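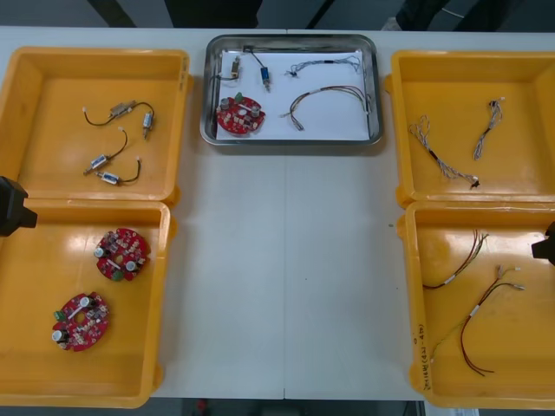

How I Make Weeknight Mushroom Risotto (Without Standing There Stirring for an Hour)

I put off learning risotto for years. Every recipe I read made it sound like a second job, all that ladling and staring into the pot, and I have two kids who start circling the kitchen at 5:30 like sharks. Then my neighbor Raghda Akl made it for us one night in August, in a hot kitchen, while carrying on a whole conversation about her sister's wedding, and I think she stirred it maybe every couple of minutes. It was creamy and loose and so, so good. I went home and started practicing the next day!

I've made it a lot since then and this is the version that stuck. It's a mushroom one, because mushrooms are what we always seem to have, but I'll tell you at the bottom how to swap in other things.

What you'll need (serves four, or two adults and two kids with leftovers)

1 1/2 cups arborio or carnaroli rice
6 cups chicken or vegetable broth (you may not use it all)
1 pound cremini mushrooms, sliced
1 large shallot or half a yellow onion, chopped very small
2 cloves garlic, minced
1/2 cup dry white wine
4 tablespoons butter, divided
2 tablespoons olive oil
3/4 cup finely grated parmesan, plus more for the table
A few sprigs of thyme
Salt and black pepper

Please don't rinse the rice. I know, I rinse every other kind of rice too, but the starch on the outside is what makes the sauce. I did rinse it the first time and ended up with something closer to soup with rice in it (my husband ate it, bless him).

Step 1: Warm the broth

Pour the broth into a saucepan and set it over low heat. You want it steaming, with no big bubbles. Taste it now. If it's a salty one from a carton, go very easy on salt for the rest of the recipe, and remember the parmesan is salty too. I got caught by that more than once.

Step 2: Brown the mushrooms on their own

Get a wide skillet good and hot, add one tablespoon of the olive oil and one tablespoon of the butter, and put in half the mushrooms. Leave them alone for a few minutes! They'll let out their water, it'll cook off, and then they start to go brown at the edges. Toss them once or twice, add the thyme leaves and a pinch of salt at the end, and tip them onto a plate. Do the second half the same way, adding a little more butter if the pan looks dry.

I used to cook the mushrooms right in the rice pot to save washing a pan. They come out gray and squeaky. Wash the pan.

Step 3: Start the shallot

In a heavy pot (mine is an old enameled one with a chip in the lid) heat the other tablespoon of oil with one more tablespoon of butter over medium. Add the shallot and cook it until it's soft and see-through, four or five minutes. If it starts to color, turn the heat down. Stir in the garlic for the last thirty seconds.

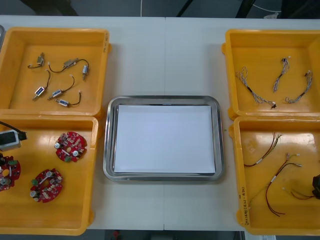

Step 4: Toast the rice

Add the dry rice and stir it around so every grain gets shiny. Keep going for two minutes or so. The edges of the grains turn a bit clear while the middle stays white, and it makes a sort of clicking sound against the pot. Pour in the wine and let it bubble until it's almost all gone.

No wine in the house? Use broth and squeeze in half a lemon at the end. My friend Issa Chidiac doesn't cook with alcohol and his is every bit as nice as mine.

Step 5: Add the broth, with breaks

Ladle in two big scoops of hot broth, enough to just cover the rice, and give it a good stir. Now you can walk away from it for a minute or two. Set the table, make a salad, sign the permission slip you forgot. Come back, stir, scrape the bottom, and when you can drag your spoon through and see the floor of the pot for a second, add another scoop or two.

Keep the heat at a lively simmer. Too low and the rice goes mushy before it gets creamy, too high and the broth boils away while the middles are still hard.

Start tasting a few minutes before the 20 minute mark. You're looking for tender with a tiny bit of bite in the center, and no chalkiness. If you run out of broth before it's ready, hot water from the kettle is fine.

Step 6: Take it off the heat and beat in the butter

Slide the pot off the burner, add the last of the butter and all of the parmesan, and stir hard, much harder than you've been stirring up to now. It goes glossy pretty quickly. Fold in most of the mushrooms, put the lid on and let it sit for two minutes.

When you take the lid off it will probably have tightened up, so splash in some more broth and stir again. It should spread out slowly when you spoon it into a bowl. If it stands up in a mound, it needs more liquid. Top with the rest of the mushrooms and lots of pepper.

Swaps we like

Peas and lemon: skip the mushrooms, stir in a cup of frozen peas with the last scoop of broth, and finish with lemon zest.

Butternut squash: roast small cubes at 400 until soft and brown, and use sage where I've used thyme.

Sausage: brown two crumbled Italian sausages in place of half the mushrooms. Karim Karam left this one in the comments and my kids now ask for it by name ("the Karim one").

Leftovers

It keeps three days in the fridge if you cool it quickly and get it covered. Reheat it in a pan with a good splash of broth or water until it's piping hot all the way through. Or roll cold spoonfuls around a little cube of mozzarella, coat them in flour, egg and breadcrumbs and fry them until they're golden. I make extra on purpose for those.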